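Cahier d'atelier, lundi 3 décembre 2018

Reprise du poste « lit » après l'arrêt de vendredi. Rappel pour ceux qui n'étaient pas là : au cycle 199, le bras droit s'est mis en défaut de couple au poignet, main fermée sur la couette, et n'a plus rien lâché. Arrêt d'urgence, ouverture des doigts à la main. Le journal dit « surcharge axe 6 ». Femar conclut à un réglage de seuil trop bas et propose de le relever. Je n'y crois pas. Relever un seuil pour faire taire une alarme, on l'a déjà fait en juin sur l'autre banc et on a fini par changer le réducteur.

Relancé ce matin à 30 % de vitesse, même séquence : approche par l'ourlet, pince à droite, main gauche en appui au bord. 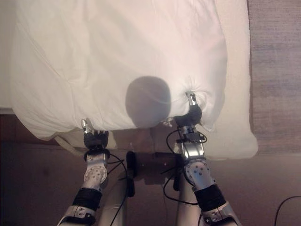 Le défaut est revenu au cycle 11, donc la vitesse n'explique pas grand-chose. Ma piste, ce sont les câbles. La boucle côté poignet droit est trop lâche, je la soupçonne de venir buter quand l'avant-bras pivote, et le capteur prendrait ça pour un effort sur le tissu. À vérifier à vide, sans couette, avant de toucher au moindre paramètre.

Autre chose qui me gêne : en défaut, la main reste serrée. La doc Lunix parle d'un « maintien sûr ». Sûr pour un carton, peut-être. Avec quelqu'un dans le lit, non. Tant que ce n'est pas réglé, personne à portée des bras, même en mode lent.

Courbes Szalai : pics jusqu'à 445 unités brutes, non étalonnées, à prendre avec des pincettes.

À faire : rebrider les câbles, refaire la série à vide, demander à Femar sur quoi ils fondent leur seuil.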